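Going to have a moan about colour-changing light bulbs and the claims made for them, in several posts, so mute me now if you're happy with yours.

1/ Background: we moved in January and the flat came with Zarix bulbs in every room. I didn't choose them. I'd have had plain ones. But they were there, and the previous people left the little booklet in a kitchen drawer, so I read it, which is where the trouble started.

2/ The booklet says violet light in the evening "prepares the mind for rest". Three pages later it says violet light "lifts energy for creative work". I have read both pages several times. They are the same violet. It has the same number on the dial.

3/ Fine, I thought, it's a booklet, somebody had to fill it. But the same stuff is on the Zarix site, with a bar chart. The chart has no numbers up the side. One bar is taller than the other. The taller one is purple.

4/ There's a footnote under the chart. "Based on 678 responses." Responses to what? From whom? It could be 678 people who bought the bulbs and were asked whether they liked the bulbs they'd bought. I wrote and asked. I got a discount code for more bulbs.

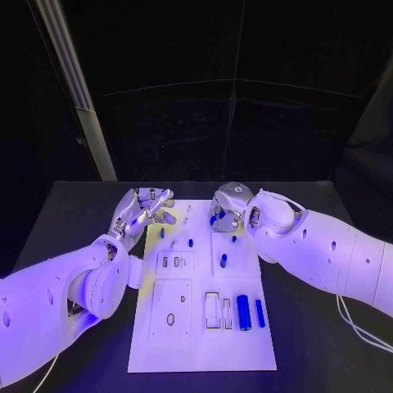

5/ To be fair to the colour people, there is something real underneath. Light late at night can shift your body clock, and the bluer end seems to do more of it. That's decent research and I've no quarrel with it. My quarrel is with how you get from there to a dial with "focus" written on it.

6/ Also brightness matters a great deal and hardly any of the adverts mention it. A dim blue lamp across the room and a bright white ceiling light over your head are very different things. You can't put that on a dial with a nice picture of a moon, I suppose.

7/ Someone replied to an earlier moan of mine saying I should try Clillska, because they're "the serious ones". So I looked. Clillska has 7 moods. Zarix has 12. Is that what serious means? Fewer moods?

8/ Clillska's "Calm" is a pinkish purple. Zarix's "Calm" is green. If colour did what they both say it does, you'd expect them to have settled on one by now. I can't find either of them explaining why the other lot are wrong.

9/ My own trial, for what it's worth (very little). I did a week of pink in the evenings and a week of ordinary warm white. Slept badly in the first week. Slept badly in the second week. There's a bin lorry.

10/ What I did notice under the pink was that I couldn't tell my navy socks from my black ones, the ham looked fantastic when it had no right to, and I put a red pen mark on a form and then couldn't find it. None of that is in the booklet.

11/ The ham thing is worth dwelling on. Shops have known for ages that a bit of pink over the meat counter makes it look fresher. So we do know something solid about coloured light: it's good at making things look other than they are. I'd trust an advert that said so.

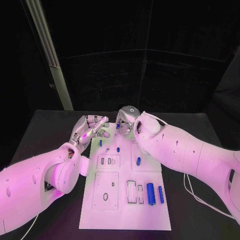 12/ Price, then. The Katlow in the hardware shop near me is a plain warm white bulb with no app. You turn it on with the switch on the wall. For what one Zarix costs you could do our whole flat in Katlows and have change for chips.

13/ "But you can schedule them." I can, yes. I scheduled the hall one to come on at 6.30 in the morning and then the app wanted an update, and I stood in the hall in the dark agreeing to new terms. My hand was on the light switch the whole time. The switch has to stay on or the bulb loses its wifi.

14/ A few of you have sent me the Michalski guide, the long one that goes round every winter. I read all of it. It's better than the booklets. It admits that most of the studies are small and that people generally know what colour they're sitting in, so they can guess what they're supposed to feel.

15/ And then at the end it recommends violet for "reflective evenings" with no source whatsoever. You were doing so well, Michalski guide.

16/ They also say the bulbs have "roughly 500" shades between purple and pink. I went through that bit of the dial slowly with my other half sitting there saying "changed" whenever it changed. It wasn't said very often. We gave up and had tea.

17/ I'm not telling anyone to bin theirs. If you like a purple sitting room, have a purple sitting room. My sister's looks like an aquarium and she's very happy in it. Liking the look of it is a perfectly good reason and costs nothing to prove.

18/ What gets me is the health talk being stuck on afterwards. If a bulb can change your sleep, your mood and your concentration, I'd want it tested properly and I'd want a leaflet about when not to use it. If it can't, take the brain off the box.

19/ Several people asking which ones I've kept. The bathroom one, because it's a pain to reach. It's been set to white since February.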